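Tuesday, late

What a day! I'm writing this at the kitchen table with cold tea because if I wait until tomorrow I'll forget half of it, and I want to remember all of it, even the part where I yelled.

We lost the right arm at 4 in the afternoon. It had been folding beautifully since lunch, towels first and then shirts, and I was already composing my smug message to Kerstin in my head. Then I put out a pair of shorts, the arms came in together for the first pinch, and the right one just kept going down. It pushed into the table hard enough that I heard the plate creak. The gripper was closed, the motor was whining, and the left arm carried on as if nothing was wrong and started pulling the waistband the other way. I yelled "stop" (at a machine with no microphone, well done me) and then hit the red button.

Pressing the button cut power to both arms, so of course both arms sagged. We knew they would do that. It's written on the card Edeltraud taped up by the door. But knowing it and watching a gripper sink onto the table next to your own hand are two very different things! My fingers were nowhere near it, I'm fine, but my hand was closer than it should have been. I'd been reaching in between runs to straighten the cloth without pausing the thing, and I'd gotten lazy. New rule for me, in ink: pause first, then reach.

Zuzanna came over and we went through the log together. I love reading logs with her, she gets as worked up as I do. The force reading on the right wrist had been stuck at the same value for 31 seconds before the push. Stuck! Not noisy, not drifting, just one number over and over, so the controller thought it was touching nothing and went looking for the table. And there's supposed to be a check for exactly that. There is one, too, and it was watching the left arm twice. Somebody copied a line and never changed the name. I looked up who. It was me, in February.

We swapped the sensor cable, fixed the line, ran the arms with nothing in the grippers for 30 minutes, and then went back to clothes at low speed. Orange shorts again, out of stubbornness.

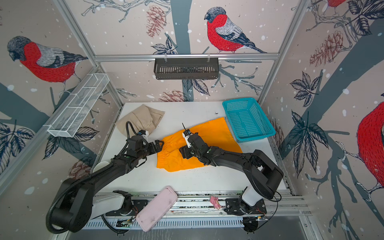
What we tried after that

Zuzanna wanted to break it on purpose, which is why I like working with her. She pulled the sensor plug while the right arm was moving and the whole thing froze in place, brakes on, with a nice clear message on the screen. I cheered. Then she fed it a fake frozen number, the nasty case, and it stopped again. We did both on the left arm too. I've never been so happy to watch a robot refuse to do its job.

The sagging is still not solved. Emese thinks we can keep the brakes powered from a separate supply when the button is pressed, and Nevitz sells one that might fit on the rail. Ask her tomorrow what it draws. Until then nobody works alone with the arms live, and speed stays low even if folding takes forever.

Also: wipe the table. There are specks all over it and the rail is worse.

Kerstin took the news well. I called her and she only asked whether I still had ten fingers, and then wanted the log. Napaporn has the morning session and I've left her a note on the keyboard, two pages, sorry Napaporn.

I can't wait to go back in. Bed.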